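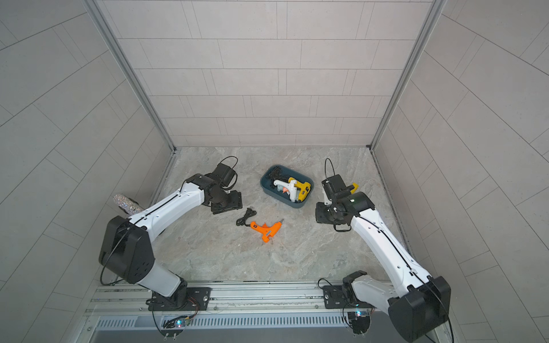
글루건 세 자루. 두 자루는 청록색 통 안에, 한 자루는 상판 위에.

7월 작업 노트, 오후 4시

장마철이라 그런지 종이 상자 접착이 영 마음 같지 않다. 지난번에 Wumier 스틱으로 붙인 안감 상자는 모서리가 자꾸 들떠서, 오늘은 마음먹고 Prarance 스틱이랑 나란히 비교해 보기로 했다. 시편은 두꺼운 회색 판지를 폭 50mm로 잘라서 모두 48장 만들었다. 자르는 데만 오전이 다 갔는데, 오랜만에 라디오 틀어 놓고 칼질하니 그것도 나름 좋았다!

결과부터 적자면 Prarance 쪽이 조금 더 오래 버틴다. 굳는 속도가 느려서 위치를 다시 잡을 여유가 있고(성격 급한 나한테는 오히려 답답하지만), 떼어 보면 접착면이 아니라 판지 속이 찢어진다. Wumier는 금방 굳어서 손은 편한데 19번 시편부터 표면만 깔끔하게 떨어지는 게 몇 장 나왔다. 그때쯤 창문을 열어 둔 터라 바람 탓인지 풀 탓인지는 솔직히 모르겠다. 창문 닫고 다시 해 봐야 한다.

추 매다는 시험은 560g까지만 했다. 더 올리고 싶었지만 고리가 먼저 휘어서 포기. 다음에는 굵은 고리를 쓰자. 서랍 맨 아래 칸에 있던 것 같은데, 혹시 가져가신 분은 제자리에 좀 부탁드려요.

Charbonneau 원단 씌운 뚜껑은 따로 적어 둔다. 천이 얇아서 풀이 앞면으로 배어 나왔고, 다림질로 살려 보려다 얼룩만 더 커졌다. 아까운 천이라 한참 들여다봤다. 그 뚜껑은 Steltia 양면테이프로 바꿔서 눌러 두었으니 내일 아침까지 책은 치우지 말아 주세요.

남은 일: 스틱 주문, 판지 재단, 시편 번호 다시 쓰기(연필로 썼더니 번져서 6인지 8인지 모르겠음).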